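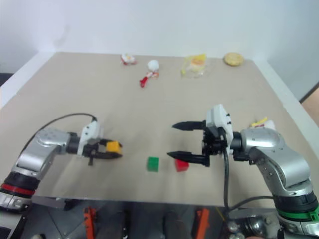
Somebody at the shared shop told me last night that my handoff problem is all calibration and I should stop messing with the grippers. Maybe! But I've calibrated this thing so many times I see the routine in my sleep, so I'm bringing it here before I tear anything else apart.

What I'm trying to do is simple on paper. The arm with the red ring picks up a cube, carries it to the middle of the table, the arm with the green ring comes over with its gripper open, takes the cube, and sets it on the far side. Pick up is fine. Carrying is fine. Then the second gripper closes and about half a second later everything goes wrong. Either the cube twists and pops out, or both arms hang on and one of them faults out on force. In my last batch of 30 tries I got five clean ones, and I don't think I did anything different on those five.

Setup: two arms at the Rodden Street workshop, bolted down at the near side of the table, running a Pastley controller with the stock motion software. I wrote the handoff part myself (that should probably worry you). Each arm repeats its own positions great. I can send either one to the same cube 100 times and it grabs it. It's only when they have to agree with each other that I get the mess.

Things I've tried: slower closing speed, less grip on the first arm, more grip on the first arm, cleaning the fingers, moving the handoff point higher. Higher seemed a little better but I could be kidding myself.

Also, do I need to worry about the cable on the green arm? It hangs down in a big loop past the table edge. I've never seen it catch on anything but I don't love it.

Before I spend 700 bucks on a force sensor, is there something dumb I'm missing?

posted by tablesaw_refugee

gearlash

Your shop friend is half right, I think. Each arm repeating well only tells you that arm agrees with itself. It doesn't tell you the two arms agree on where the middle of the table is. If the green arm believes the cube is 5 mm off from where the red arm is really holding it, one finger lands first, shoves the cube sideways, and there goes your grip.

Cheap test: put a sharp pointer in each gripper and jog them until the tips touch. Write down what position each arm reports for that spot. Do the same at a few more places, and please do them at different heights too, not all flat on the table. If the difference is the same everywhere you've just got an offset and you can plug it in and go have dinner. If it changes as you move across, one base is rotated a hair compared to the other and you need a proper fit between the two frames. Stirnik has a little free script that does this, I used the older version and it was fine once I got my axes the right way around (took me an embarrassing evening).

The other thing I'd look at is your timing. You say the second gripper closes and then half a second later it blows up. What is the first arm doing in that half second? If it's still holding position stiffly at full gain, the two of them are going to argue over any error at all. Put the receiving arm in compliant mode before it closes, let it settle on the cube, then open the first gripper, and only after that move away. I'd leave a short wait in between. I had a pair on my garage bench doing the exact same tug of war and softening one arm fixed most of it, even with a lousy calibration.

I wouldn't buy the sensor yet.

moss_and_solder

had this on a Magbanua kit. try turning the second gripper 90 degrees around the line between the two arms, so its fingers come in on the two sides the first one isn't touching. if both are grabbing the same faces they run out of room and you end up holding the cube by the last bit of fingertip. foam tape helps too

plumbob

Agree with gearlash on the pointers. I'll take the cable part, seeing as it got skipped.

A loop is fine, a loop is good even, the wrist needs the slack. What you want to find out is whether it goes tight at the far end of your reach or rubs on the table edge on the way there. Run the arm through the whole move with nothing in the gripper, at a crawl, and watch only the cable. I'd put a soft strap partway down the arm so any pull lands there and not on the connector. Leave the strap loose enough for the cable to slide, and redo the slow run afterwards, because I've fixed a cable before and made it shorter than I meant to.

A dragging cable can tug a gripper off by a little bit too, so do this first and the pointers second or you'll be measuring twice.

tablesaw_refugee

Did the pointers this afternoon. It's rotated! The error gets bigger the farther I go toward the far edge, and at my handoff spot it's 5 mm on the nose, gearlash. Haven't touched the compliance yet, the shop closes at nine and I spent the last part of it finding out I'd typed one of my axes in backwards. Will try the 90 degree thing too. Does the Stirnik script care which arm you call the first one?

gearlash

Nope, just stay consistent. And save your old config somewhere before you run it.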